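Packing the Snack Box: My Project Report

For my packaging unit I picked the least fancy subject I could think of, which is how people fit snacks into a box. My plan was to take one mixed pile and try 2 ways of packing it, flat first or upright first, and see which one left me less dead space (and fewer crushed crackers!). My advisor, Ifigeneia Mitsotakis-Vlachou, told me to keep it small, so I stuck with one cardboard box with orange flaps and did everything on a patterned cloth at home in July.
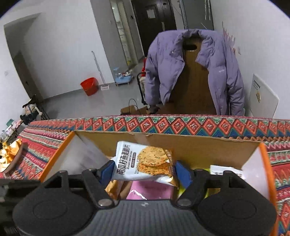

I did 6 rounds each way and wrote down the time for each. Upright packing was slower at the start – I kept fussing over which packet went where – but it got easier once the sides of the box had something leaning on them. Flat packing felt great for the first layer and then turned into a slippery mess. My fastest flat round was under 30 seconds and I had to redo it, so I don't really trust that number.

The other thing I looked at was sorting before packing. I'm a dumper by nature (everything out, deal with it later), and my roommate at Cilside house thinks this is a crime. So for the second half I spread things out first and grouped the stiff packets away from the puffy bags.

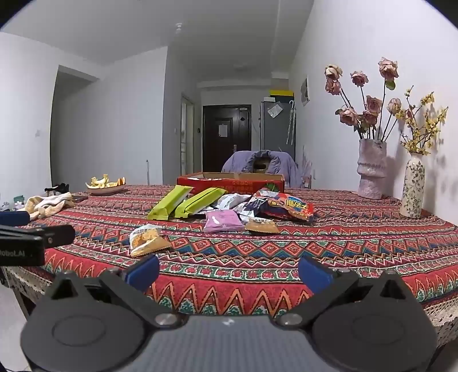
Figure 2. Snacks on the red patterned tablecloth, with the two lime-green packages side by side.

Sorting first added time but I swapped things around a lot less. If I did this again I'd weigh everything too. I only weighed one full load, 867 grams, and forgot to write down which round it was from.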